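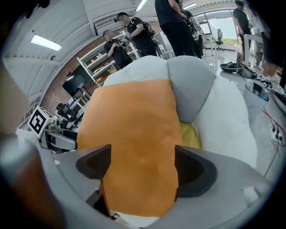
Orange cushion, pale sofa, brick wall behind.

4 February 2022

Went through the soft furnishings in the Zalport room. The sofa keeps its place, facing away from the brick wall and the white shelving. The quilted segments hold their shape well enough, so I left the filling alone and brushed the seams.

Cushions took longer. The apricot-orange one is rectangular and creases easily; the small mustard one sits between it and the armrest and tends to slide down the gap. Weighed the orange one on the kitchen scale: 600 g with cover. The spare from Poltska, same size, is heavier and does not recover as fast after squeezing. Kept the lighter one and put the spare in the closet.

Covers were last washed in December. Next wash at low heat, zipped, inside out, two to a load.

Air conditioner filter is due as well. Lights fine. Still no reply from Sustamden on the price of replacement inserts. Will write again tomorrow and ask for 4 instead of 2.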